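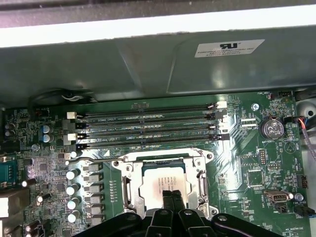
Teltetti Workshop, Ilirby
Server refurbishment: progress report to the Presar fund
3/21/19

1. Scope
The grant covers the stripping, testing and rebuilding of used two-processor servers for reissue to local schools and advice centres. This report deals with the board-level stage: memory, processors and sockets. Drives and power supplies were covered in the December report and are left out.

2. Work done
The first batch of 125 machines has been through intake. Each chassis was opened, blown out and given a job number. Covers are stored on the rack by the goods door in number order. Memory was pulled from the boards before any processor work, bagged by capacity and tested on the Zaidi bench. Modules that failed a single pass were set aside for recycling and were not retested.

Processors are being handled in place where possible. The load lever is released, the retention frame is lifted, and the heat spreader is cleaned of old paste before the part is taken out. Sockets are then checked under the magnifier for bent contacts. Boards with damage in one socket only are kept for single-processor use, provided the memory slots belonging to the good socket all pass.

Slot labels on these boards are printed between the slots and name both the slot and the processor it serves. The job sheet has been changed to use the same wording as the board. The old sheet numbered the slots from left to right, and this caused refitting errors on 3 machines. All have been corrected.

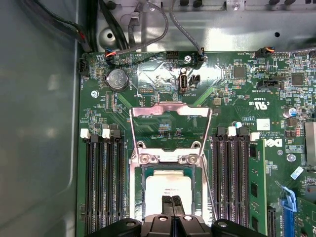 Why is the memory tested away from the board it came from?
A fault in a slot and a fault in a module give the same error at start-up. Testing the module on a known good bench separates the two, and the slot can then be tested with a known good module.

3. Spending
Paste, wipes, anti-static bags and replacement coin cells have come to 1000 pounds against a line of 4000. The magnifier was bought under the equipment line and is not included. No change to the budget is requested.

4. Problems
Cable routing takes longer than planned. Several cables pass over the top of the board on this model and have to be moved clear and put back along the same path, or the cover will not seat. A routing sheet is being drawn up. Supply of dust caps for empty sockets is short, and boards without caps are being stored in closed trays.

5. Next period
Complete socket checks on the first batch. Refit matched memory and begin the overnight load test. Agree with Presar the form of the handover record, including whether processor serial numbers are to be listed.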